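Ticket: gripper jaw release fault, hand-held unit 2
Site: Meduvgate
Opened by: Tsehay Tsegaye
Status: open, awaiting part

Jaws stay apart when the trigger is pulled. Fault is intermittent and began in August after the Zellell firmware update.
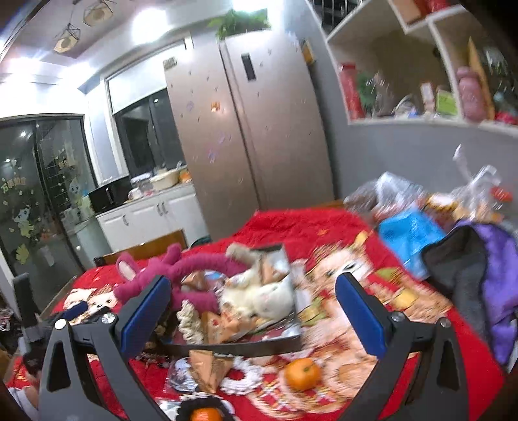 Trigger cable reseated, no change. Log shows the close command sent and a position error returned 2 seconds later. Rolled back to the previous firmware; fault still present, so firmware ruled out. Suspect the Rultix encoder.
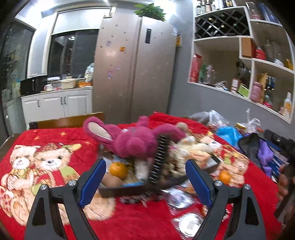 Jaws open either side of the soft toys, unit 2.

Replacement encoder ordered. Unit tagged out of use until fitted.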